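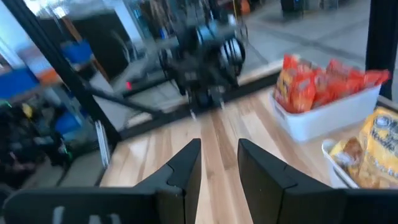
Forum > Robots et automatismes > Visites et portes ouvertes

Journée portes ouvertes avec démo de tri de sachets : quoi demander, quoi montrer aux élèves ?

Bonjour à tous,

Je fais vite, je suis entre deux cours. On emmène une classe de bac pro en novembre chez Cindel, ils ouvrent leur atelier une journée et il y a une démo de prise d'objets, deux bras, des sachets de snacks dans des bacs blancs. J'y suis passée en repérage, vingt minutes, pas plus. Trop court. Le monsieur qui présentait parlait bien mais vite, et moi je suis prof de maintenance, pas roboticienne.

Ce que je voudrais savoir de ceux qui ont déjà fait la visite (ou une du même genre) :

Pourquoi des sachets ? Mes élèves vont trouver ça bête, je les connais. Ils voudront voir des pièces en métal.
Est-ce qu'on peut approcher de la cellule ou on reste derrière la ligne ?
Combien de temps prévoir en vrai – sur le papier c'est une heure, j'ai un doute.
Et un support à leur donner avant ? Une fiche, deux pages max, sinon ils lisent pas.

Merci d'avance. Budget car déjà voté, donc la date bouge pas.

Palesa Pillay
posté le 3 août 2018

Oratile Baloyi

Faite l'an dernier avec un groupe de 5 apprentis, donc plus facile que ta classe entière. Dans le désordre :

Les sachets, c'est justement le sujet. Une pièce usinée a toujours la même forme, on la prend toujours au même endroit. Un sachet se froisse, il penche, il cache celui de derrière. Debout dans un bac avec le haut tout fripé qui dépasse du bord, va dire où il faut pincer ! Demande au démonstrateur de laisser un élève ranger le bac n'importe comment avant un essai. Nous il a accepté. Deux prises ratées sur le paquet rouge-orange, les apprentis étaient ravis, et c'est là qu'ils ont commencé à poser des questions.

Fais-leur regarder les doigts de la pince. Noirs, taillés à facettes, le bout en pointe. Pourquoi cette forme, qu'est-ce qui se passe si l'ouverture est trop large pour l'espace entre deux sachets, ou entre le sachet et la paroi du bac. Pour de la maintenance c'est du concret : usure des bouts, jeu, fixation, remplacement. Chez nous le technicien a démonté une paire de rechange sur l'établi et l'a fait passer de main en main. À demander avant, pas le jour même, il faut qu'il la sorte du stock.

Approcher : non, pas pendant que ça tourne. Arrêt complet, consignation, et ensuite seulement on entre par deux. Prévois du temps pour ça. Je le ferais quand même, tes élèves doivent voir une consignation faite pour de bon, avec le cadenas et tout.

Durée : une heure c'est faux. Compte le double. L'accueil et les badges ça mange déjà pas mal.

Pour la fiche j'avais fait une page et demie, un schéma de cellule à compléter (bras, préhenseur, bacs, plan de travail, structure, évacuation des câbles) et trois lignes vides pour « ce que j'ai vu rater ». Cette dernière partie a très bien marché. Je peux te l'envoyer en MP.

Un truc encore, le plateau est en bois clair, les élèves vont demander pourquoi pas de l'alu. Pose la question sur place, moi j'ai eu deux réponses différentes de deux personnes de la maison.

skirberg_44

Perso j'ai fait celle de Trusik, pas Cindel, mais même principe. Bien mais bruyant, au fond on entendait rien. Prends un groupe de 15 max et fais deux passages. Chaussures fermées obligatoires, y en a deux chez nous qui sont restés à l'accueil.

Niveau prix du matériel ils ont pas voulu répondre, on a entendu 2,000 puis 3,000 pour une pince selon à qui on parlait, donc bon. Evite la question.

Shiferaw

Regardez sur le site de l'entreprise il y a tout normalement. Sinon appeler.

Commentaires (4)

Palesa Pillay : Merci Oratile, exactement ce qu'il me fallait. Je veux bien la fiche ! Le coup du « ce que j'ai vu rater » je prends direct. J'ai rappelé, ils sont d'accord pour deux heures – et pour les doigts de rechange il faut envoyer un mail, ils me disent.

Oratile Baloyi : Envoyée. Le schéma est un peu moche, refais les flèches. Et corrige « préhensseur » page 1, je l'ai jamais fait.

lulu_meca : Même visite prévue avec des BTS, je peux avoir la fiche aussi svp ?

skirberg_44 : @Palesa pense aux lunettes, ils en avaient pas assez pour tout le monde chez Trusik.

Sujet vu 315 fois

Ce site utilise des cookies pour mesurer l'audience et retenir vos préférences de connexion. Accepter – Refuser – Régler mes choix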